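Bedroom Tidy Set, Vamemholm

Demonstration gathering for the cloth-to-basket task. The set holds 839 episodes so far, recorded from head and wrist views and trimmed by hand before training.

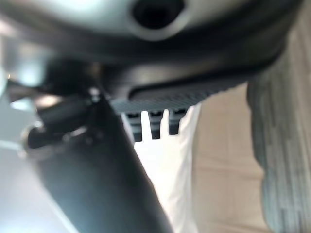

Text: Luuk Verbruggen
Tue 7 July

Wrist views are kept even when background fabric is blurred. The policy trains on all views at the same time step.

Pickup from the duvet. Start positions for the teal cloth are drawn from a list of 70, and an operator who misses a grasp carries on - recoveries stay in the episode and get their own label.
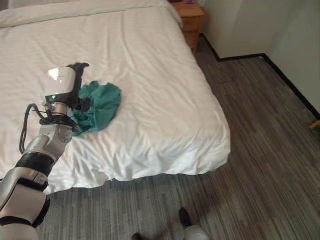

Labels are applied at De Haan in two passes. The first marks contact and release, the second marks which arm is active. Episodes with a dropped frame in either wrist stream go to a separate folder and are not used.

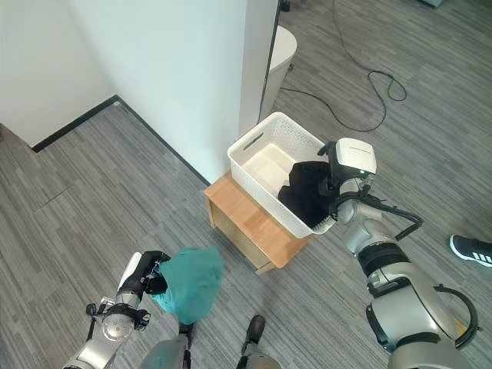 Right gripper lowered into the basket, teal cloth held in the left.

Two-arm segments are the slowest to label. Basket angle varies between episodes, and the height of the support is logged at the start of each session. The target for September is 3701 episodes across 4 rooms.

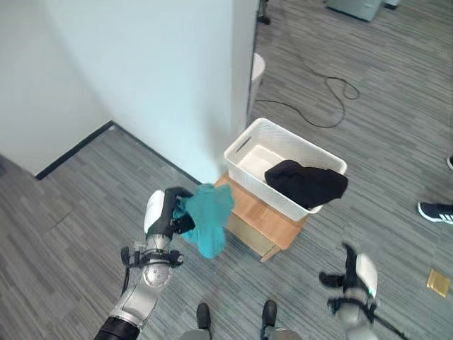

Pavadar: Do you balance the recoveries against the clean grasps when sampling? With our towel set we left them at their natural rate and the policy learned to hesitate before closing.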